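Wavoの双腕キット、買うべきかという話

7月7日、梱包材を片づけながら書いてる。返却期限に追われているので文が荒い。先に結論。腕は買っていい。抱き合わせのデータサービスは、今の料金体系のままなら私は契約しない。

試用は31日間。代理店のTralberg経由で、腕二本と手首カメラと固定カメラ、それに収録と学習を請け負うClasexのプランが付いたセット。
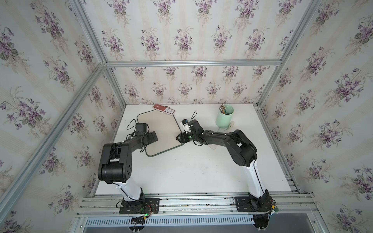
机全体は固定カメラ。
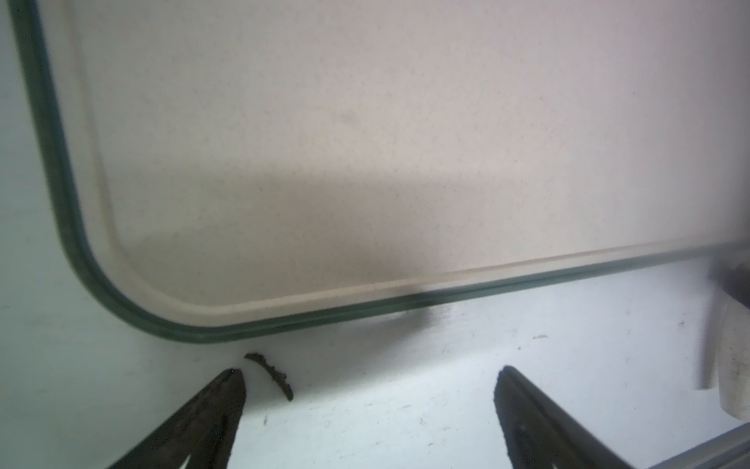
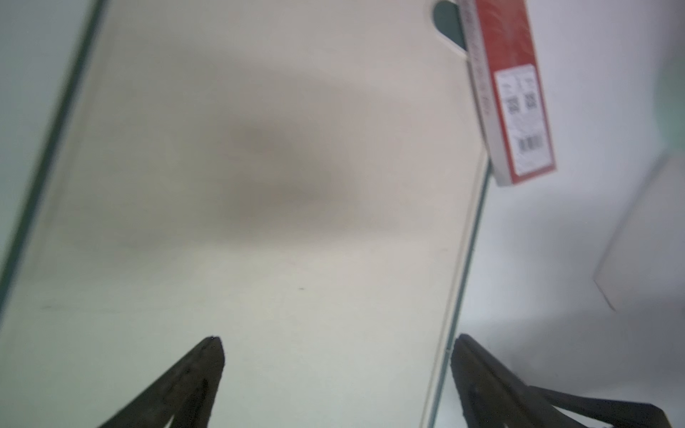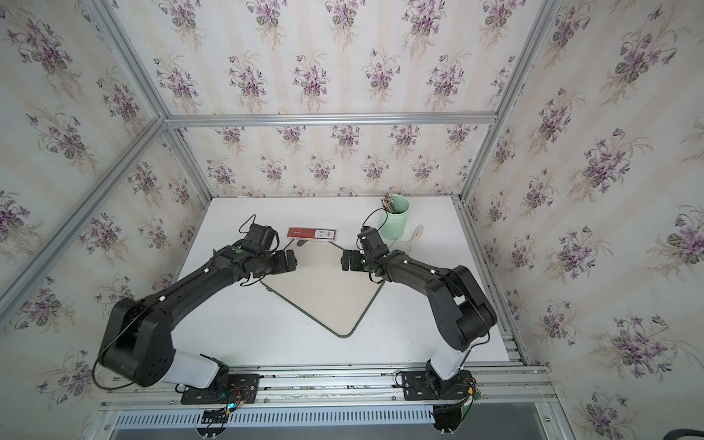 で、Wavoの売り文句は「届いたその日から教えられる」。これ、半分は本当。組み立ては思ったより楽で、説明書の図がきれい。ネジの袋に番号が振ってあって、番号順に開ければ終わる。競合のSarkarのキットを組んだときは袋が一つで、机の上にぶちまけて選り分けるところから始まった。あの差は大きい。組み立てで疲れると、そのあとの較正が雑になる。雑な較正の上にデータを積むと後で全部捨てることになる。経験済み。

残りの半分。「教えられる」のほうが怪しい。

操作して動きを記録するところまでは確かにその日にできた。ただ記録が使えるかどうかは別の話で、そこを見てくれるのがClasexという建て付けになっている。記録を送ると向こうで選別して、学習して、モデルが返ってくる。便利そう。便利そうなんだけど、選別の基準が公開されていない。

送った記録はほぼ400回分。そのうち採用されたのが100。残りは「品質基準外」の一言で戻ってきた。一言。どこがどう基準外なのか書いていない。問い合わせたら返事は丁寧だった、が中身は同じことの言い換えだった。

私が見返したかぎり、落とされた記録の多くは途中で掴み直しが入ったもの。一度滑らせて、指を開いて、位置を変えてもう一回。人間がやれば普通の動作だし、むしろそういうのが欲しい。きれいに一発で掴んだ記録ばかりで学習させたら、滑ったときにどうするか分からないモデルができる。当たり前だと思うんですが、違うんだろうか。

返ってきたモデルは案の定というか、最初の一手がずれると固まる。腕が宙で止まって、微妙に震えて、時間切れ。薄い物が特にだめだった。平たい物は指先が机に当たる手前で止まるかどうかの勝負で、そこの余裕がほとんどない。高さのある物ならわりと雑でも掴める。カタログの動画が積み木とコップばかりなのは、まあ、そういうことでしょう。

それから透明な物。これはWavoだけの問題とは言わない。どこのキットでも苦労する。でも商品ページに「台所用品にも対応」と書くなら、ガラスはどうなのかくらい注記してほしい。買う側は台所と聞けばガラスの皿を思い浮かべる。私は思い浮かべた。

料金のこと。Clasexの課金は「送った回数」に対してかかる。採用された数ではない。ここが一番納得いかない。基準を教えない、落とす、でも金は取る。こちらは何が悪いか分からないから同じような記録をまた送る。また落ちる。また課金。Tralbergの営業の人にそう言ったら、採用率は慣れれば上がりますと言われた。慣れるための材料をくれという話をしてるんですが。

擁護もしておく。選別に手間がかかるのは分かる。動画を一本ずつ見るのは本当にしんどい仕事で、自分でやってみたら半日で目が死んだ。審査にお金がかかること自体に文句はない。落とした理由を選択式でいいから付けてくれれば、それだけで評価はかなり変わる。「画角」「掴み直し」「時間超過」、そんな粒度で十分。入力する人の手間もたいして増えないと思うんだけど、内部の事情は知らない。

腕そのものの話に戻る。

関節のガタは試用の終わりごろになっても気にならなかった。音は大きめ。深夜に動かすと隣の部屋から苦情がくる程度には鳴る。電源を入れた直後に一瞬びくっと動く癖があって、最初は心臓に悪い。説明書には載っていた。小さい字で。載せればいいってものでもない。

手首カメラはいい。正直、これが目当てで買う人がいてもおかしくない。指の先が常に視野の下に入っていて、掴む直前の位置合わせが画面だけでできる。固定カメラだけの頃は、横から覗きこんで首を痛めながらやっていた。戻れない。ただピントが甘い。近い物に寄るとぼける範囲が広くて、細かい印字はまず読めないと思ったほうがいい。ラベルを読ませて仕分けしたいとゆう用途なら別にカメラを足すことになる。

ケーブルの取り回しは落第。腕の外側で輪になったケーブルが、肘を大きく曲げるとどこかに引っかかりそうで、ずっと気にしながら操縦していた。クリップは付属する。付属するけど数が足りない。追加で買えるのかと聞いたら単品販売はしていませんとのこと。結束バンドで済ませた。あの値段の機械に結束バンド。

指も一言。先が細いので狭い隙間には入る。平らな面を広く押さえるのは苦手。交換用の指は3種類あるらしいが、試用セットには標準のものしか入っていなかった。試したかった。交換指で薄物の評価がひっくり返る可能性はあるので、そこは割り引いて読んでください。試用機に入れないのは売る側が損してると思う。

Sarkarとどっちがいいか、よく聞かれるので書いておく。腕の出来はWavo。文書と周辺ソフトの素直さはSarkar。Sarkarは記録の形式が全部公開されていて、自分の学習コードにそのまま流せる。Wavoも書き出しはできるんだけど、時刻合わせの情報が一部落ちる。なぜか左腕だけ。バグだと思って報告した、返事はまだ来ていない。これが直るなら、Wavoの腕を買ってClasexは使わず自前で学習、が一番まともな選択肢になる。少なくとも学習を回せる人が身内にいるところはそれでいい。

いないところはどうするか。難しい。Clasexを勧めたい気持ちもある、というのは、丸ごと任せられるサービス自体がまだ少ないから。小さい工房や研究室が最初の一歩で詰まるのはたいてい学習の環境づくりで、そこを肩代わりする商売は成り立ってほしい。成り立ってほしいから文句を言っている。今の売り方だと、最初の契約で懲りた人がロボットごとやめてしまう。もったいない。

記録の権利についても契約書に引っかかる条項があった。送った記録はサービス改善のために利用できる、とある。落とした記録も含むのかと聞いたら、含むとの回答。不採用にして、金も取って、でも使う。いや、それはさすがに。モデルの改善に使えるならそれは「品質基準外」なのか。この点だけは、契約を考えている人は必ず書面で確認してください。口頭の説明と条文がずれていた箇所が他にもあった。

11月に料金改定があるとTralbergから聞いている。採用ベースの課金になるなら考え直す。腕だけの単体販売も同じ時期に始まるという話で、こっちのほうが私には本命。待てる人は待ったほうがいい。待てない人は、セットで買ってサービスは最短の契約期間にして、自動更新を切ること。初期設定でオンになっている。設定画面のかなり奥。探すのに手間どったので場所を書いておくと、アカウント、契約、詳細、その一番下にある灰色の文字。ボタンに見えなけど押せます。

集荷が来るのでここまで。左腕の時刻の件は返事があったら追記する。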